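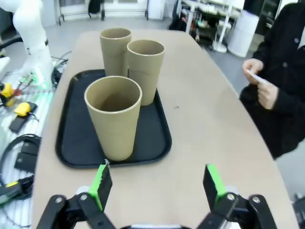
Wrist camera, tray task, three cups, gripper open at the near edge.

December, 18:40

Spent most of the day on the grasp planner again. The segmentation is no longer the weak part. It separates the front cup from the right rear one even where they overlap, and the mask edge follows the rolled rim closely enough for my purposes. The two at the back are another matter. When they sit that close together the depth image fills the gap and the cluster step returns one wide object. The planner then rejects it as too wide to grasp, which is correct behaviour on bad input.

I tried splitting on the rims alone. Fit an ellipse to each opening, drop an axis through the centre, grow the cup model downwards from there. It works when the view is high enough to see into the cups. From a low approach the rear ellipses go thin and the fit wanders. I have put a floor on the minor axis and anything under it now falls back to the old clustering. Ugly, but it is logged when it happens.

Replayed the full Nalero set overnight with the new split: 3574 frames, of which 254 still come back with a merged pair. Have not yet sorted them by approach height. I expect most to be low ones and should check before saying so to anyone.

The second problem is the tray. The collision model had it as a flat box, so the planner was content to send the fingers straight through the raised corners. Replaced it with a base plate and four thin walls. Planning time went up to 70 ms per query, which the Truraten loop can live with. The black surface gives poor depth returns, so the tray pose is now taken from the outline against the table and held fixed once the arm is within pre-grasp distance. Before that change it was being re-estimated on every frame and the target drifted while the arm was closing in.

Jaqueline Tovar read through the branch after lunch. Two comments, both fair. The pre-grasp distance is hard-coded in two files with two different values, and the fallback has no test. Fixed the first. For the second I have pulled frame 1765 from the set, where the fallback picks the wrong cup every time, and will build the test from that.

She also asked why the order of picking is fixed at nearest first. No good answer except that it was like that in the Aerts code when I took it over. Nearest first does keep the fingers clear of the other two on the way in. I would prefer it as a cost term, with clearance weighted above distance, so that a tray loaded the other way round does not need a special case.

To do: test for the fallback, sort the merged frames by height, cost term for pick order, reply to Flestberg about the controller rate. Their driver note gives the rate in two places and the figures disagree.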